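Binder clip

A binder clip (also foldback clip or bulldog-style clip) is a device for holding loose sheets of paper together. It has a strip of spring steel bent into a triangular prism, usually finished in black, and two wire handles. The handles act as levers to open the jaws and can then be folded flat against the paper.

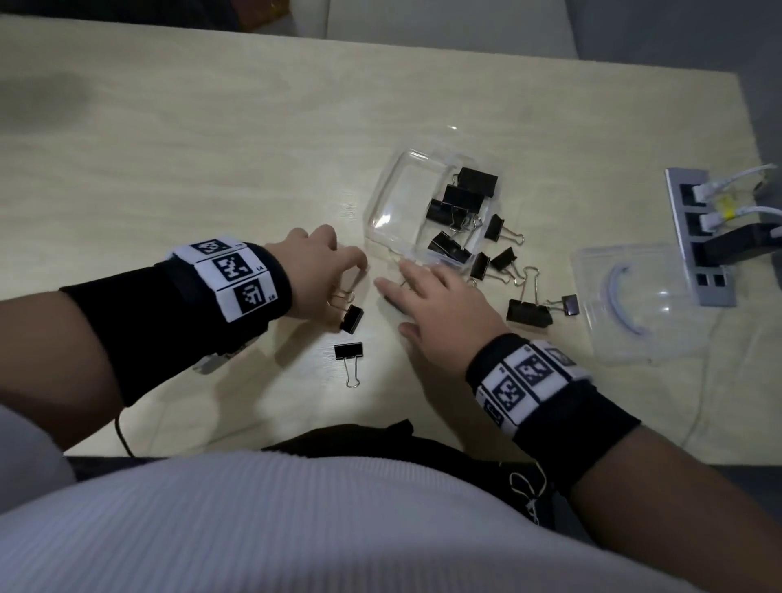
Black binder clips with silver wire handles on a wooden table.

Sizes are given by the width of the spine. A small stationery clip will hold about 40 sheets; the larger sizes take a good deal more. The handles are held in place by spring tension alone and can be removed by squeezing them together at the base.

Storage

Clips are often sold loose in clear plastic bags. Handles left open tend to catch on one another, and on the bag.

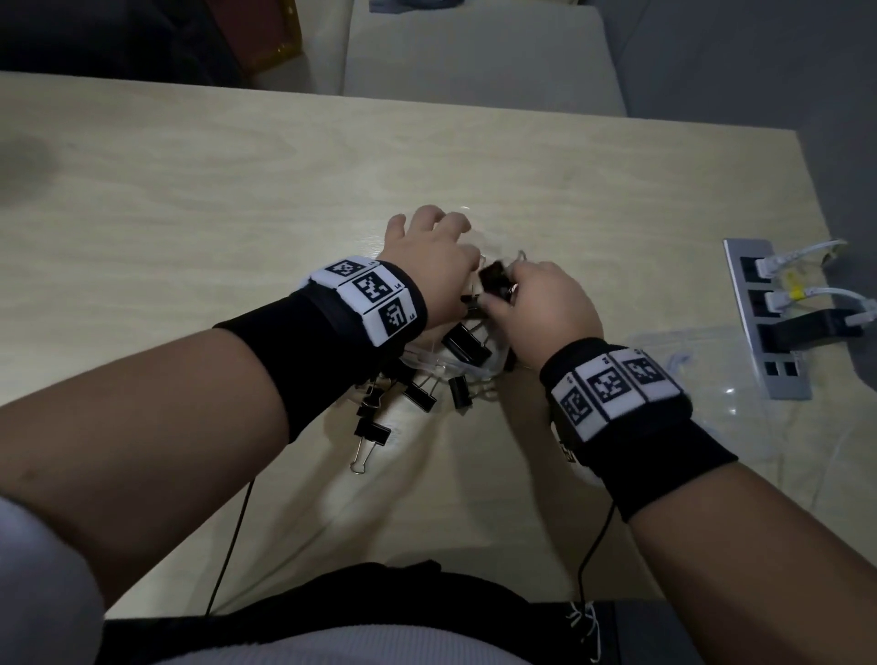
Vol. 8, p. 479

Kozma recommends folding the handles before storage and sorting by size. A shallow tray with a divider is enough for most desks, with small clips on one side and large on the other.

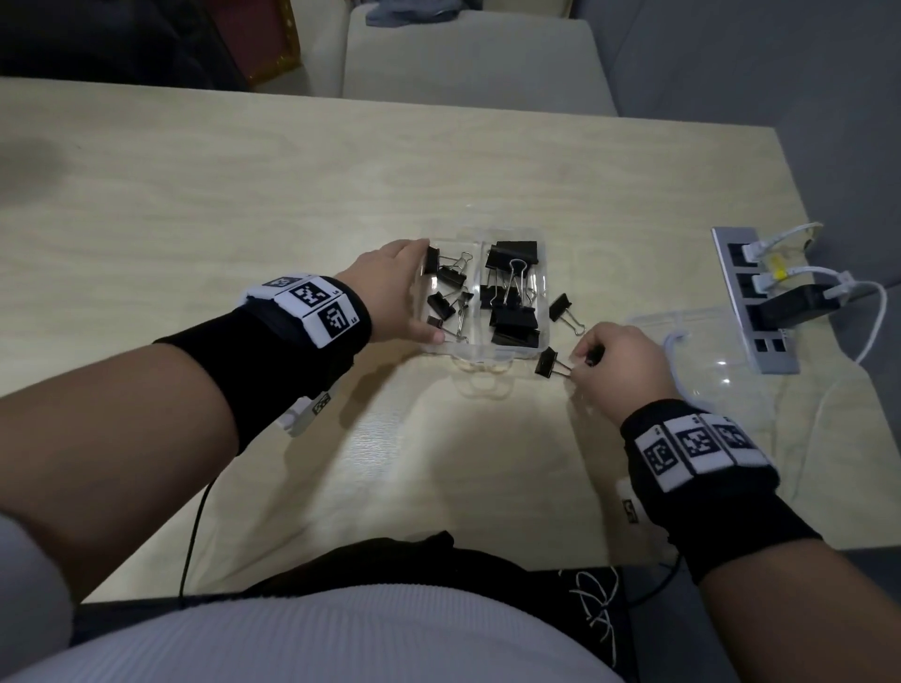
Deeper boxes are less suitable, as the smaller clips work their way to the bottom. Clips whose jaws no longer close fully should be discarded.

See also: Bulldog clip, Paper clip, Treasury tag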